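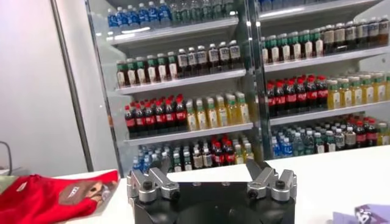
Folded red garment on the white table.

Ticket 2790: sale price drops off at checkout
Opened by: Hanan Ghanem
Shop: Sestness (women's clothing and accessories)
Status: Resolved

Sunday, 13:10 - Hanan
Customers tell me the weekend price on the two-tone cardigan shows on the product page but goes back to full price in the basket. The matching scarf is fine. I get the same on my phone and on the laptop. I had almost 900 visitors this morning from the newsletter, so please look at this soon.

13:40 - Tala Geagea, Zorkaver support
Thanks Hanan. I can repeat it with the grey and black cardigan in sizes S and M. Size L keeps the sale price. Did you add any sizes after setting up the offer?

13:55 - Hanan
Yes, S and M went on last night.

14:20 - Tala
The offer was saved against the old size list, so the 2 new sizes aren't in it. Go to Offers, open the cardigan, tick "all sizes" and save. Then clear the shop cache.

14:35 - Hanan
Done. S is right now, M still full price.

14:50 - Tala
M had an older price rule on it. I have removed that. Please try again in a private window.

15:05 - Hanan
Both correct. Two customers paid full price, I will refund them the difference myself.

15:10 - Tala
Closing the ticket.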